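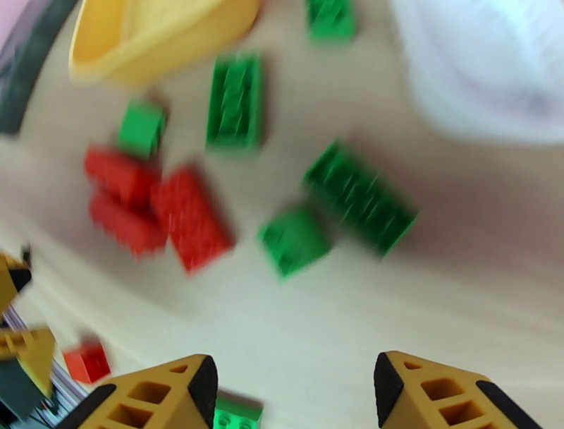
Fukstead releases Brirkel 3, planning software that copes with a messy table

Ladefoged, May – Fukstead has today released Brirkel 3, the latest version of its planning and control software for small robot arms. It is built for sorting and tidying jobs where things lie at odd angles, touch each other or sit half out of sight, and it is available now to all existing users.

The biggest change is in how Brirkel decides what to pick up next. Earlier versions worked out a full order of picks at the start and stuck to it. Brirkel 3 looks again after every grasp and redraws its plan in under 200 milliseconds, so a brick that gets nudged on the way past no longer throws off the rest of the run.

Perception has had a lot of attention too. The wrist view is often smeared while an arm is moving, and the old software simply threw those pictures away. The new version keeps them, gives each one a blur score and still uses what it can for a first guess at colour and position – then checks that guess once the arm slows down.

"Toy bricks are a wonderful test, and I'll never get tired of them," said Wanda Tillman, who leads the planning team at Fukstead. "They come in different lengths, they land at every angle, and when two are pressed together you really have to work out where one stops and the next begins. Watching the planner change its mind halfway through and pick the easier one first made the whole team cheer!"
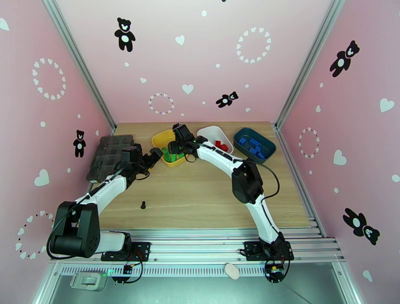 Two arms at work over the sorting table, with green, red and blue blocks in separate containers.

For two-arm set-ups, Brirkel 3 adds shared space booking. Each arm reserves the part of the table it is about to enter, and the other plans around it or waits its turn. The booking view can be replayed step by step, and settings can be changed without restarting a run.

The release also includes 50 ready-made sorting tasks and a import tool for projects made in Trumico. Full notes and set-up guides are on the Fukstead website.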